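How to Request and Correct Your Medical Records

Patients have a right to see most of what a clinic or hospital keeps about them, and to ask for mistakes to be fixed. The steps below apply to a typical outpatient practice in the United States. Hospitals follow the same outline but usually have a separate records department, with its own form and its own phone line.

Before you start

Have the following on hand:

Full legal name, and any earlier name the records may be filed under
Date of birth
Approximate dates of the visits you want
A government-issued photo ID
The address, fax number or portal account where the copies should go

If you are asking for someone else's records, you also need proof of your authority. For a minor child, a parent or guardian can usually sign. For an adult, the practice will want a signed authorization or a health care power of attorney. For a patient who has died, it will ask for papers naming you as the executor or personal representative.

Step 1. Decide what you need

"All records" is a valid request, but it often produces a large file in no useful order. Most people need one or two of these:

Visit notes. The clinician's written account of each appointment, including the assessment and plan.
Test results. Lab values, pathology reports and imaging reports. The images themselves are stored separately and have to be named in the request.
Medication list. Current and past prescriptions, with doses.
Immunization record. Often available from a state registry as well.
Billing records. Itemized charges and codes. Many practices keep these in a different system, so say clearly that you want them.

A new specialist will normally be satisfied with the last two years of notes, the results that led to the referral, and the medication list.

Step 2. Check the portal first

Log in and look for a menu item called Health Record, Documents or Medical Summary. Portals differ in what they show. In Lerkden, visit notes are under Documents, and test results are under a separate tab. In Flusex, both are in a single list that can be filtered by date. Either one will export to PDF.

A portal export is not always the complete record. Scanned letters from outside offices, older paper charts and phone notes are often missing. If the export covers what you need, stop here. If not, go on to Step 3.
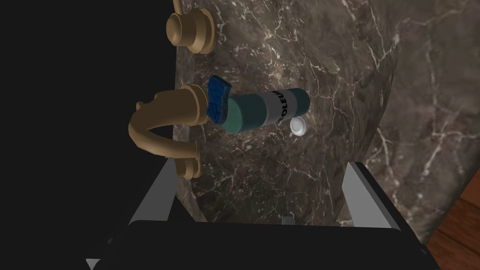 Gooseneck spout and round handle in a brass tone, dark brown marble.

Step 3. Submit the request in writing

Ask the front desk for the form titled Request for Access or Release of Information. These are different forms in some practices. The access form is for sending records to yourself. The release form, also called an authorization, is for sending them to a third party such as a lawyer or an insurer. Using the wrong one can cause a delay.

Fill in every field. Under "purpose," it is enough to write "personal use." You are not required to give a reason for wanting your own records. Under "format," choose electronic or paper. Electronic copies are usually cheaper and easier to search.

If the office has no form, a letter will do. It should contain:

Your name, date of birth and phone number
A description of the records, with the range of dates
The format you want
Where the copies should be sent
Your signature and the date of signing

Keep a copy of whatever you submit. Note the day you handed it in and how it was delivered.

Step 4. Know the deadline and the fee

Under the federal privacy rule, a practice generally has 30 days to act on an access request. It can take one extension of up to 30 more days if it tells you in writing why and gives a date. Some states set a shorter limit.

The practice may charge a reasonable, cost-based fee for labor, supplies and postage. It may not charge for the time spent searching for the file. Ask for the amount before the copies are made. A practice cannot hold back your records on the ground that you owe money for past care.

Step 5. Follow up

Call seven days after submitting, and ask only whether the request has been logged and whether anything is missing. The most common problems are an unsigned form, a name that does not match the chart, and an unreadable email address. All of these can be fixed over the phone or with a corrected page.

If an outside company handles the copying, get its name and the request number. The front desk may not be able to see the status once the file has been passed on.

Step 6. Read what you receive

Start with the parts other clinicians rely on most: allergies, medication list, problem list, surgical history. Errors here tend to be copied forward from visit to visit. Look for:

Drugs you stopped taking that are still listed as current
An allergy that was a side effect, or an allergy that is not listed at all
A diagnosis that was considered and later ruled out
The wrong side of the body
Details that belong to another patient

The last item should be reported the same day. It may mean that two charts have been merged, and that someone else's record contains your information.

Step 7. Ask for an amendment

Put the request in writing and keep it short. Name the document, the page and the exact wording. State what it should say. Attach proof if you have it – a pharmacy printout, an operative report, a lab result. For example:

"Visit note, page 3, lists a history of type 2 diabetes. I have not been diagnosed with diabetes. Please amend. Lab results attached."

The practice has 60 days to respond, with one possible extension of 30 days. If it agrees, it adds the correction and links it to the original entry. The old text is normally kept. Ask which other offices received the wrong version, and give the names of any that you want notified.

If the request is denied

A practice can refuse if it believes the record is accurate and complete, or if another provider created the entry. In the second case, send the request to that provider. The denial must be in writing and must state the reason.

You can then submit a statement of disagreement, which becomes part of the record and travels with any later disclosure of the disputed entry. A single page is usually enough. If you believe the practice has broken the privacy rule, you can file a complaint with the Office for Civil Rights at the Department of Health and Human Services.

Exceptions

Psychotherapy notes kept apart from the main chart are not covered by the right of access. Neither is material put together for a legal case. Ordinary mental health records, such as medication notes and session dates, are covered – ask for them by name if they are missing from the copy you receive.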